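4 min read

Setting up your Ririco label printer: loading the roll and printing your first label

Welcome to the friendly part of the guide! By now you should have the printer out of its box and charged, so pop the kettle on and we'll get a roll in.

1. Slide the grey latch on the side towards you and lift the lid. It's a bit stiff on a new unit, so give it a firm push.

2. Drop the roll in with the labels feeding from underneath. A full standard roll holds 522 labels, which ought to keep most households going until next June at least.

3. Pull a finger's length of backing past the cutter, then close the lid until it clicks on both sides.

4. Hold the feed button until one blank label comes out.

Note: if the light blinks orange, the roll is in upside down. We've all done it, so just flip it over and start again from step 2.
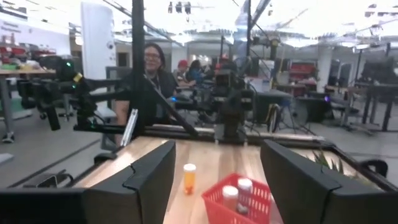

Choosing a label size comes next, and it's worth taking your time over. Press MENU, scroll to SIZE and pick Narrow, Standard or Wide. Flat things are easy and will take whichever you fancy, but curved ones need a little more thought. For something like the small orange pill bottle with the white cap, go for Narrow, and keep it well clear of any pharmacy label. A mesh basket like the red one gives the glue very little to grip, so print a Wide label and tie it on as a tag.

5. Type your text, press PREVIEW, then PRINT.

Caution: the print head gets hot during long runs. Let it cool for 600 seconds before you clean it.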